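Resident Laundry Room: Frequently Asked Questions
Gradisville House, Office of Residential Services 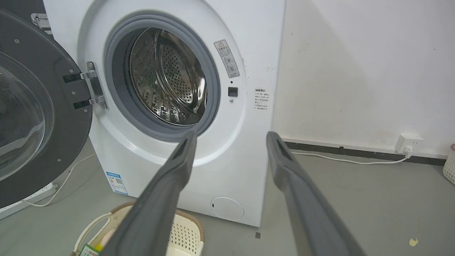
Front-loading washer with the door open. The filter access cover is at the lower right of the front panel.

Who may use the laundry room?
The room is reserved for current residents of Gradisville House. Guests staying longer than 16 nights may apply to the office for temporary access.

How do I pay for a wash?
Payment is made with the Ramham card issued at move-in. Each wash costs 2 credits. Cards may be topped up at the front desk during office hours.

The door will not close. What should I do?
Check that no clothing is caught between the door and the gray rubber gasket. The door latches into the small black opening to the right of the drum. Please do not force it. If the door still does not close, report the fault to extension 263.

May I clean the filter myself?
No. The round cover at the bottom of the machine is to be opened by maintenance staff only, as water may remain behind it.

The labels on the machine are in Chinese. Is an English guide available?
Yes. Printed copies are kept at the front desk – please ask for the Betus laundry guide.

Should the door be left open after a wash?
Yes. Remove all items, wipe the gasket with a dry cloth and leave the door open so that the drum can air out.

What may not be washed?
Rugs, shoes, pet bedding and anything soiled with oil or paint.

Whom do I contact about lost items or refunds?
Lost items are held at the front desk until the end of August. Refund requests should be addressed to Ngozi Okeke, Residential Services. Questions about repairs go to Szabolcs Antal, Building Maintenance.

Page last updated June 11, 2020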